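Subject: Re: mail queue stuck on the Gronville relay

On April 23, 2020, Murray Turcotte wrote:
> Since the move to the new Dafis plan our outbound queue won't drain.
> It was at 408 messages this morning. Disk is at 97 percent. Is the
> plan limit per hour or per day? Their panel doesn't say.

Per hour, and it counts recipients. The Dafis plan we have at Clirkberg allows up to 2,000 an hour. One list post to a large group can use most of that, and the rest is deferred until the counter resets.

I would look at the disk first. At 99 percent our mail server stopped accepting new connections and logged only a temporary error. Check /var/log before /var/spool. In our case the old logs had never been compressed, because the rotate job still pointed at the path from the previous host.
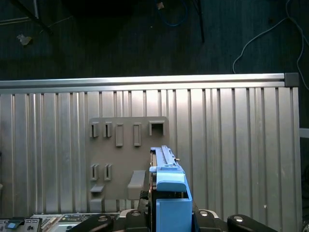 After you free some space, flush the queue in small batches. A full flush will hit the hourly limit again and the retry timers get longer each time.

Also check the reverse DNS on the new address. Hosow rejects mail without it, and those bounces stay in the queue too.

Can you post the output of df -i? You may be short on inodes as well.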